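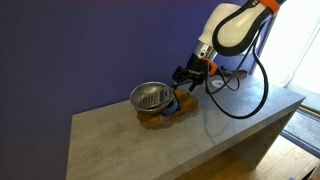

Sunee Ratanaporn told us on the drive over that the arm is the easy line in the budget and that we should spend our time asking about the rest. We did. Four of us from Kaewsai went to see Tringate on Thursday morning, because we have to hand in our equipment plan in February and so far it has one line in it that says "robot".

Tringate works out of an apartment-sized space with a wood floor and ordinary furniture. The arm is set up beside a gray concrete-look surface and works on household objects, among them a metal bowl and a calculator. We had pictured something closer to a workshop. They told us the furniture cost very little compared with everything attached to the arm.

We asked how they divided the first year's money. They had put aside 2000 dollars for mounting, cables and clamps, and another 2000 for spare parts, mostly gripper fingers. The first amount was gone by the summer. About half of the second was left over, and they moved it to cover the shortfall.
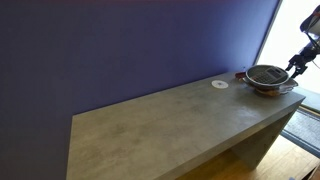
Wiroj Nuchit asked if we could buy used, as Traten did with its two arms, and put the savings toward a service contract. The answer was yes, but get the contract quoted before paying for the arm. Tringate once looked at a used unit through a dealer called Nendska and could not get anyone to price support for it. They dropped it after three weeks of emails.

We also talked about the objects themselves. They buy these in small lots and keep a list, which stood at 213 items when we visited. Replacements run up to 159 dollars a month. I had nothing in our draft for this.

Floor space was the other thing I wrote down. You need room for the arm and its mount, the work surface, and a person walking past both. Our back room is narrower than theirs and has a radiator on the long wall.

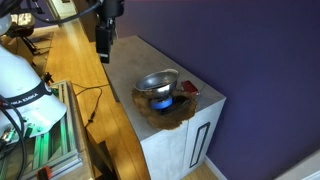
What goes in our plan

Arm and gripper on separate lines, so that one can be delayed without the other. A mounting frame, bought and not built by us. Cable runs measured before we order. A monthly amount for objects. Two days of training for two people, travel included.

Yupin Khunthong will redo the spreadsheet with these lines. I will ask for three quotes on the arm, one of them used. 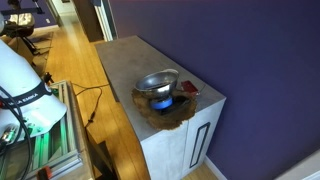
Still open

We don't know if our insurance covers a robot in a rented room. Tringate had to add a rider and couldn't remember the price. Delivery is also unclear, as our elevator is small and the crate measurements we have are from an old brochure. Uthai Yensuk is going to measure the elevator this week.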